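Repainting a long hallway: flashing on touch-ups, eggshell vs. matte

hallpass_dt
Posts: 1,268
Looking for input on sheen before I order. The job is a long interior wall in a rental office suite, drywall, painted white by the previous tenant with an unknown flat. I spot-primed the patches and rolled one coat of Pleteck interior matte over the whole length. It dried with visible flashing at every patch and a lap mark where I stopped for lunch.

Second coat is due this week. Options are to stay with the matte or switch to their eggshell, which the owner would like for washability. Roller is a 3/8 nap, 9 inch, on a pole. Room temp was in the low 70s.

gradient_k
Eggshell will show more of what you already have. Sheen makes every difference in surface texture visible under side light, and a long wall is nearly all side light if there is a window or door at one end. Spot-priming is where the flashing came from. The patch and the old paint absorb at different rates. Prime the full wall, then two coats of whatever you pick.

Morrow22
Disagree on the full prime. He already has a coat of paint over everything, so the porosity is mostly evened out. A second coat of matte fixes flashing in most cases I have dealt with. Full prime on a wall that size is another gallon or more and most of a day.

gradient_k
It fixes it in matte. He is asking about eggshell.

Morrow22
Fair. For eggshell I would still put on the second matte coat first and look at it before spending money on primer.

sandblock
Can you post the wall? Hard to say anything about light without seeing the room.

hallpass_dt
Here is one with the wall in it. 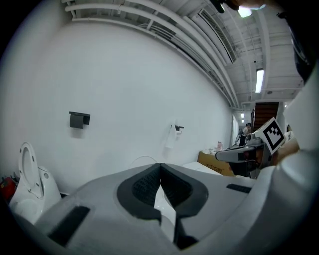
Long white wall, wide view. The curve is from the lens.

The wall is flat within 1/8 inch over a 6 ft level, checked in several places. The lap mark does not show up at this size.

sandblock
OK, so mostly a length problem. On a run like that the wet edge is what matters. Cut in only as much as you can roll before it sets, then move on. If you cut the whole top line first, you get a picture-frame effect at the ceiling, and eggshell makes it worse.

Morrow22
Agree with that. Also go to a 1/2 nap. 3/8 does not carry enough paint for a long wall and you end up dry rolling the last couple of feet of each load.

gradient_k
1/2 nap leaves more stipple. In eggshell, with light along the wall, stipple is visible. I would stay at 3/8 and reload more often.

Morrow22
Even stipple is fine. Uneven stipple from a starved roller is the problem.

old_ferrule
Two people makes this easy. One cuts, one rolls, no stopping until you hit a corner. I did a school corridor in Horkach eggshell that way, 3/8 nap, no laps. Add extender if the air is dry, but read the can for the maximum. Too much and the sheen drops unevenly.

hallpass_dt
I can get a second person for an afternoon. Is sanding needed at the lap mark first?

old_ferrule
Run your palm over it. If you can feel a ridge, sand with 220 on a pole, wipe, and let it dry. If you feel nothing, leave it.

sandblock
Box the paint too. If you are opening more than one can, mix them in a five before you start. I had two cans of Vuson off-white that were visibly different, same batch code.

hallpass_dt
Update. There was a ridge, sanded it. Second coat of matte is on and the flashing is gone except at one patch near the door, which I skim coated and primed again. Owner still wants eggshell, so that goes on next with two people and the 3/8. Over 2 gallons mixed in a five.

gradient_k
Do a test section at the end with the most side light and let it cure overnight before committing. I still think you will wish you had primed it.

Morrow22
Noted for the record. I think it will be fine.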